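Acta de junta

El perito Bohdan Zhuravel recibió el encargo el 10 de febrero de 2025: examinar la junta entre dos paneles en la vivienda de la difunta Li-hua Hsiao, calle Dernholm, 9. Honorarios: 200. Plazo: 30 minutos. Empezó por la línea oscura.
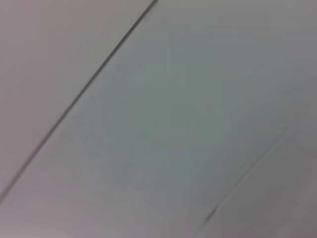 Lámina 1. Junta entre paneles gris claro.

Anotó: «Surco estrecho. Panel contiguo de tono algo más cálido. Sin rótulos». El heredero, Yen-ting Mok, quiso saber si detrás había un hueco. Zhuravel respondió que una junta no acredita un hueco y pasó a los bienes muebles.

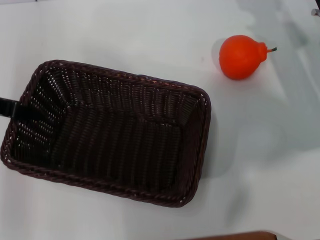

Lámina 2. Cesta trenzada marrón oscuro, vacía. Pera de juguete sobre la mesa blanca.

El testamento mencionaba la cesta «con su fruta». Mok sostuvo que la pera, fuera de la cesta, quedaba excluida del legado. Zhuravel releyó la cláusula. No decía dentro. Inscribió ambos objetos en la misma línea: plástico trenzado, borde grueso; pera naranja rojiza, rabillo verde oscuro. Valor: 10.

—Mi tía la guardaba ahí —dijo Mok.

—Eso no consta.

Volvió a los paneles.

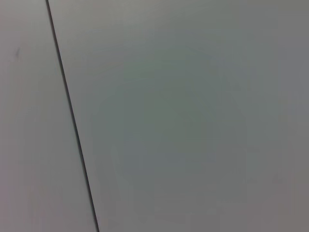
Lámina 3. Junta en diagonal y marca pequeña en el panel izquierdo.

Acercó la uña a la marca y la retiró sin tocarla. Escribió: «Mancha o roce. Origen no determinado». Mok firmó, preguntó si podía llevarse la pera y esperó la respuesta de pie, con el abrigo puesto.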